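November, bench notes, after lunch

Cable tidying, second attempt at deciding whether it counts as a chore. Lamduan says it does, on the grounds that she has to do it at home and resents it. I say it's a research problem wearing a chore's clothes. Agreed to put it on the list between "fold towel" and "water plant" and let the arms settle it.

Rule for now: a job is done if a tired person walking past wouldn't do it over. By that rule we have 2 jobs done out of the whole list, and one of them is "push box to the left." 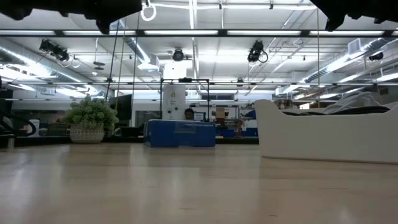
*Table from between the grippers. Blue box center, plant at left, black cables in the white tray.*

Karabo wants 500 demos of cables before we train anything. We have 100, most of them mine, and I am not a tidy man. If the policy learns to shove the whole knot to one side and look busy, I'll know where it got it.

Open items:

- Plant: is watering in scope? Thanakorn says no liquids near the arms. Daranee says then take it off the list. Still on the list.
- Tray: the raised rim worries me for low approaches. Try coming in from above first.
- Success label for "tidy." Kanokwan and I scored the same clips separately and disagreed on most of the cable ones. Need a written definition before anyone scores more.

Did the tray at home by hand last night for comparison. Two minutes, one swear word. Will log the arms against that, minus the swearing.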